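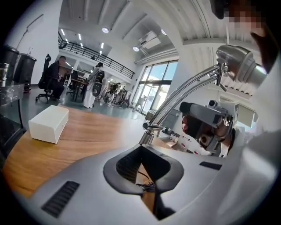

Patar Store Accounts and Returns: Frequently Asked Questions

Last updated 13 Oct 2023

Do I need an account to place an order?
No. Guest orders are processed the same way. An account is required for saved addresses, reorder lists and store credit.

How do I change my delivery address?
Open the order and select Edit Address. The option closes when the status changes to Packing. After that, contact the order desk with your order number.
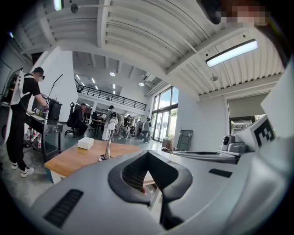

Photo: Vlasta Bošković / Patar

Can two discount codes be combined?
No. The checkout accepts one code per order. If a second code is entered, it replaces the first.

How long do I have to return an item?
30 days from the delivery date shown in tracking. Items must be unused and in their original packaging. Cut-to-length goods and opened adhesives cannot be returned.

When is a refund issued?
Refunds go to the original payment method within two business days of inspection. Your bank may take longer to post the amount.
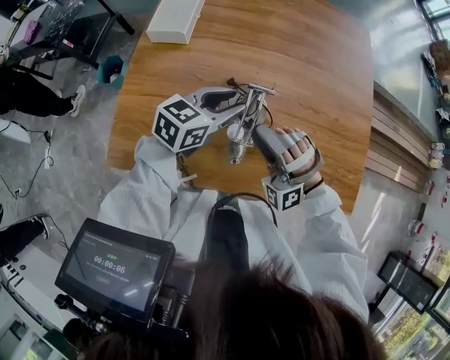

Orders paid partly with store credit are refunded to the credit balance first, and any remainder goes to the card.

Does store credit expire?
No. Credit stays on the account until it is used or the account is closed. It cannot be moved to another account.

Who handles billing questions?
Esther Chege, Accounts. Use the contact form and select Billing.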